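Benedek Bognár
@benedekbognar

A few posts about bread baskets, as three people asked me about ours after the Sunday lunch and I gave each of them a different answer.

We have two. The old one is a round willow basket that belonged to my aunt. It sheds bits. Every time you lift a roll out there is a splinter of willow on the cloth, and last winter one ended up in somebody's mouth.

The newer one is rectangular, dark brown, woven, with a thick twisted rim. I bought it at Brendmont in June when they were clearing the kitchen shelf by the tills. It had no label on it, so I can't tell you who makes it. Please stop asking me for a link.

I wanted a rectangular one for a dull reason. Our table is narrow, and once there are plates down both sides there is only a strip left in the middle. A round basket wide enough for the long rolls pushes everybody's glasses towards the edge.

The rolls are the twisted kind. My recipe, for those who asked: 500 g strong white flour, a sachet of dried yeast, a spoonful of sugar, salt, milk to bring it together, and a lump of soft butter worked in at the end. Egg wash on top.

Roll the dough into long strips, then wind each strip round on itself so the edges overlap. Don't pull it tight. If you pull it tight the coils split in the oven and you get a roll with a gap down one side.

They come out darker on the ridges and pale in the grooves. I used to think the pale parts meant they weren't done and gave them another five minutes, and they were dry by the evening. Leave them alone. Tap the bottom if you aren't sure.

The dark brown basket, and the twisted bread.
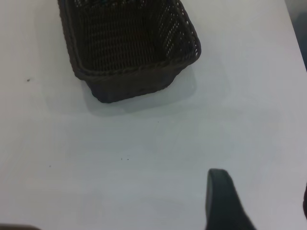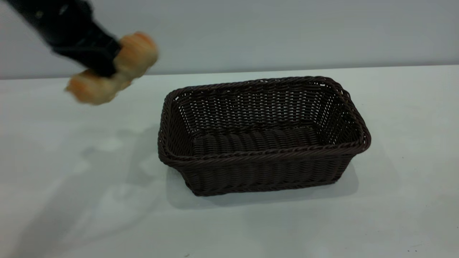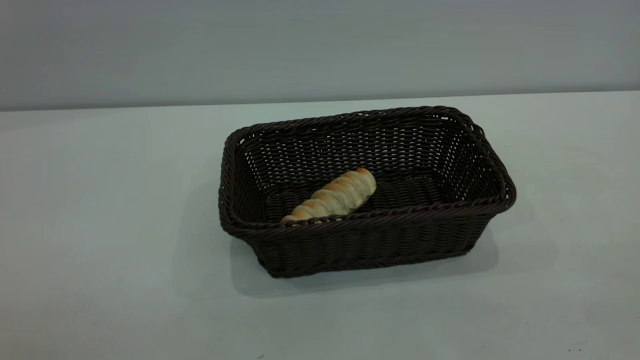
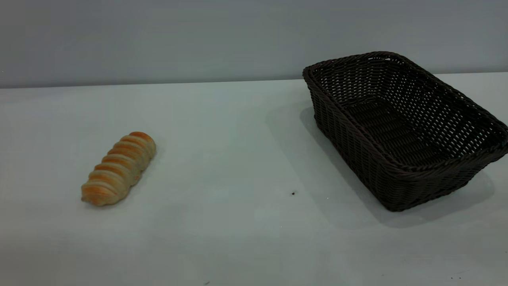
Lajos Nyitrai replied that a woven basket is fine for an hour but no good for keeping bread in, and that his go in a lidded tin as soon as the plates are cleared.

I agree with Lajos about the tin. The basket is for the meal. Air gets in through the weave from every side and by the next morning anything left in it has a crust you could knock on a door with.

What I do: basket for lunch, then whatever is left goes into a cotton bag and the bag goes into the tin. Softer bread lasts until the following day like that. After that it's toast, or breadcrumbs.

Someone asked whether you need a cloth in the basket. For a plain loaf, no. For anything with a glaze or seeds, I'd say yes. Seeds drop down into the weave and stay there, and poppy seeds are the worst of the lot.

The cloth I use is a plain tea towel folded in half lengthways. I did buy a proper liner once from Plokness, with elastic round the edge. It was made for a deeper basket and it rode up in the middle so the rolls slid to the ends. It now covers a bowl of dough when it's proving, and it's very good at that.

Cleaning. I turn it upside down over the sink and slap the bottom a few times. Then a dry brush along the inside, with the weave and then across it. I use an old pastry brush with the bristles cut short. A washing-up brush is too stiff and too wide.

Once a month or so I wipe it with a damp cloth and stand it on its end by the window. Don't put willow in the dishwasher. I don't put the brown one in either. I haven't tried it and I'm not going to.

If butter gets on the rim, do it straight away with warm water and a drop of washing-up liquid. The rim is the awkward bit because the strands go round each other and the grease sits in between. An old toothbrush gets into it.

To the person who asked whether it's worth paying more: Hekov have a similar shape in their kitchen range for 24. I picked one up in the shop and the bottom was flimsy. You could feel it sag when you pressed it with your thumb. For bread that hardly matters. For apples I'd want something stiffer.

Things I would check before buying any bread basket. Put your hand inside and run it round the walls. If anything catches your skin it will catch a napkin. Then set it on a flat shelf and push one corner. Plenty of them rock.

And measure your cupboard. I didn't. Ours fits on the shelf above the kettle only if it goes in sideways, and then the door won't close until the tea caddy is moved to the left. So it mostly lives on top of the fridge with the onions in it.

Yes, onions. I take them out and brush it before bread goes in. There has been one complaint about the smell, from my daughter, and she was right. Lining it with newspaper while the onions are in there has helped.

Back to the rolls for a minute, because I left something out further up. The second rise matters more than the first with these. Give them 2 hours on the tray under a cloth if the kitchen is cold. Ours is cold. If you rush it the middle is heavy and the coils don't puff up separately.

Somebody wants to know about freezing. They freeze well once they're baked and completely cold. Bag them in pairs and get the air out. I take them from the freezer at breakfast for lunch, and give them a few minutes in a low oven with a splash of water on the tray.

I've also tried it with 600 g of flour to use up a bag. You need another splash of milk and a bigger tray. Otherwise the same. The rolls touched each other in the oven and had to be torn apart, and the children preferred them that way.

The flour I buy is whatever the Fülöp bakery sells from the sack by the counter. They'll weigh it out for you if you bring a tub. Go before ten or there's a queue for the bread and you stand in it just for flour.

On the old willow basket: I'm not throwing it out. I've trimmed the loose ends with nail scissors and it holds clothes pegs now. It hangs on the hook by the back door, where the splinters can do what they like.

A couple of you asked for the filled version of the rolls, with cheese. I'll write that out separately when I've made it again, as I can't remember how much cheese I used and the piece of paper has gone.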